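Home | Gallery | Recipes | Older posts

Snack table, Istcombe

Quick one before the holidays, no time to sort the rest. Been trying to get the snack bars out of the cupboard and into bins by colour – red, blue, yellow – so people can just grab one. Spinach for anyone being good.
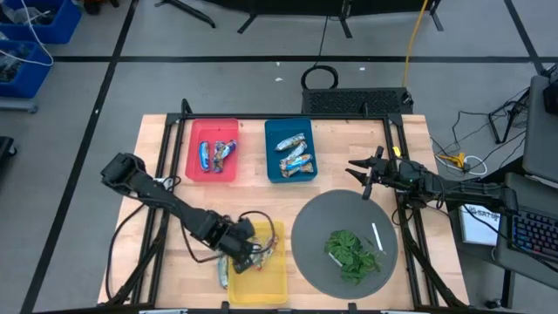

Bars in the red and blue bins, a few wrapped things in the yellow. Spinach on the big grey plate.

Silver one still wants a home. Will put more up when I get a minuite, Farzana has the June ones somwhere.

Posted December 23, 2020

Comments

Elba Alarcón: which bars are in the blue bin?? need those

Nighat Paracha: Love the red bin. More spinach please!

Védís Lund: got the same yellow one at home – handy for pegs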